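Fórum > Trabalho e Indústria > Automação: quem já passou por isso?

Tópico: Puseram braços na linha de embalagem e agora "todo mundo é técnico"

torno_velho escreveu:
Trabalho na Firton, unidade de Nerneck, no acabamento de móveis. Em junho a direção fechou com a Karnetine a instalação de 6 células para pegar peça, virar e pôr na caixa. Na reunião disseram que ninguém perderia o emprego, que o pessoal ia "subir na cadeia de valor". Somos 41 no turno. Até agora subi para o seguinte: fico do lado da máquina tirando peça torta da frente dela.

Não sou contra máquina. Passei a vida em torno e serra, máquina boa eu respeito. O que me irrita é a conversa. A meta passou de 409 para 500 caixas por turno antes de alguém ver as células rodando uma semana inteira sem parar. Quando a célula para, a meta continua a mesma, e quem corre atrás da diferença somos nós, na mão.

E tem a parte de ensinar. Puseram a gente para fazer a pega com uma garra na mão, tampo por tampo, para depois o sistema copiar o movimento. Abre, encosta, fecha, levanta, solta. De novo. Perguntei se isso contava como produção e o encarregado disse que ia verificar. Está verificando até hoje.

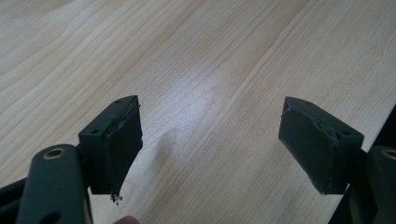 O que eu queria saber de quem já passou por isso: esse tempo de ensinar entra em algum lugar? No contracheque não entrou. No relatório da Karnetine aparece como "colaboração da equipe", e eu acho isso uma bela maneira de escrever trabalho de graça.

marlene_cq respondeu:
Aqui na Sosa foi parecido, mas vou discordar de uma coisa. Eu erguia tampo o dia inteiro e tinha o ombro destruído. Depois das células nunca mais tomei remédio para dormir. Para mim isso vale muito, e acho ruim quando o debate fica só na meta.

torno_velho respondeu:
Fico feliz pelo seu ombro, de verdade. O meu continua igual, porque a máquina pega as peças fáceis. As grandes e as empenadas voltam para mim. Antes eu alternava leve e pesada, agora é só pesada.

iamu_manut respondeu:
Ikechukwu Iyamu, manutenção, pode pôr o nome que não me escondo. O problema que o colega descreve é de planejamento. Se vocês estão demonstrando pega com garra manual, isso é serviço técnico e tem que ter hora lançada. Peçam por escrito. Outra coisa: pastilha de dedo gasta e pega na mesma peça dá resultado diferente de pastilha nova. Quem está trocando? Se a resposta for "ninguém", a célula vai aprender com ferramenta ruim.

torno_velho respondeu:
Trocar? A gente avisa e mandam seguir.

praticante_88 respondeu:
Desculpem, mas reclamação desse tipo teve com empilhadeira, com pistola de prego, com tudo. Quem se adaptou ficou.

marlene_cq respondeu:
Empilhadeira não pediu para eu passar o turno mostrando a ela como se carrega, praticante. Nisso o torno_velho tem razão.

iamu_manut respondeu:
E quem opera empilhadeira recebe treinamento e função registrada. Ele ganhou o quê? Uma camiseta?

torno_velho respondeu:
Um boné.

12 respostas ocultas. Mostrar todas
Compartilhado 6 vezes

Comentários dos leitores (3)

Vojtěch Malý
Passei por três fábricas com esse discurso. Guardem cópia das folhas de hora, inclusive as da demonstração. Na minha sumiram.

lixa_220
Alguém sabe se o acordo de Nerneck tem cláusula sobre mudança de função? No nosso tem, mas está tão vaga que cabe qualquer coisa.

torno_velho
Lixa, tem uma linha só. Segunda levo a cópia ao sindicato e volto aqui para contar.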